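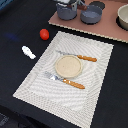
Progress report: table setting cell, bench phase

Prepared for the grant office by Rosalba Gatti, Ziltano, Fandodcombe site
Report date: 2018-09-09

1. Purpose of the work

The grant covers automation of place setting and place clearing in the catering hall at Fandodcombe. The hall serves up to 200 covers per sitting. At present all mats, plates and cutlery are laid by hand by the service staff, who also plate and carry food. The project moves the laying of standard places to a fixed arm and leaves the remaining work with the staff. No posts are removed under the plan agreed at the start of the grant.

2. Status against plan

Bench work is in progress. The layout used on the bench is one mat, one round plate, and a knife and fork with orange handles. The mat is laid at a diagonal to the arm, with the knife above the plate and the fork below it. Toy cookware stands on a raised board behind the mat. The arm has to work in front of the board without entering the space over it.

Training of the arm is by demonstration. A member of the service staff guides the arm through a placement, and the recording is checked and labeled the same day. The target for this phase is 90 accepted demonstrations for each item type. Plate placement has reached the target. Knife and fork placement stands at 40 each. The shortfall comes from time lost in the first weeks, when recordings were rejected because the mat had moved during the run.

The control software is Melis, supplied under the existing license. Version changes have been frozen until the cutlery work is finished.

3. Technical findings

Plate. The raised rim gives the gripper a usable edge. Placement is repeatable when the mat is flat. A lifted corner shifts the plate on release, and the operator then has to reset the place by hand.

Cutlery. The handles are rounded and glossy, and the grip point matters more than expected. A grip too near the rounded end lets the piece turn. Staff who took part in the demonstrations now grip closer to the neck, and this has been written into the bench procedure.

Mat. The weave is raised and catches fingertips on a low approach. The approach height near the corners has been increased. The change adds to cycle time - the figure will be given with the December report, when full runs are available.

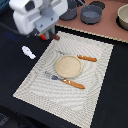 4. Effects on the staff

Three changes have been recorded so far.

Skills. The 3 members of the service team assigned to the bench can start the cell, stop it, recover it after a dropped item and reject a bad recording. They were trained on paid time. Their written notes are now the main source for the recovery procedure, replacing the draft supplied by Hirneo with the gripper.

Workload. Bending and reaching over set tables was the most common complaint in the interviews held before the project. Bench duty removes this but adds long periods of standing and watching. Shifts at the bench have been shortened, and a stool has been requested.

Responsibility. Staff asked who answers for a wrongly set place once the cell is in service. The interim rule is that the shift lead signs off each table, as now. The staff side has accepted the rule for the bench phase only and wants it reviewed before installation in the hall.

5. Open items

Cutlery demonstrations to be completed to target.
A method for holding the mat flat, without adhesive, to be chosen.
Guarding layout for the hall to be agreed with the service team.
Pay grading for cell operators to be settled - this is with the personnel office and is outside the technical budget.

6. Budget

Spending is within the approved lines. The saving on fixtures is proposed for transfer to staff training hours, subject to your approval. A reply before the start of the hall trial would allow the rota to be drawn up on that basis.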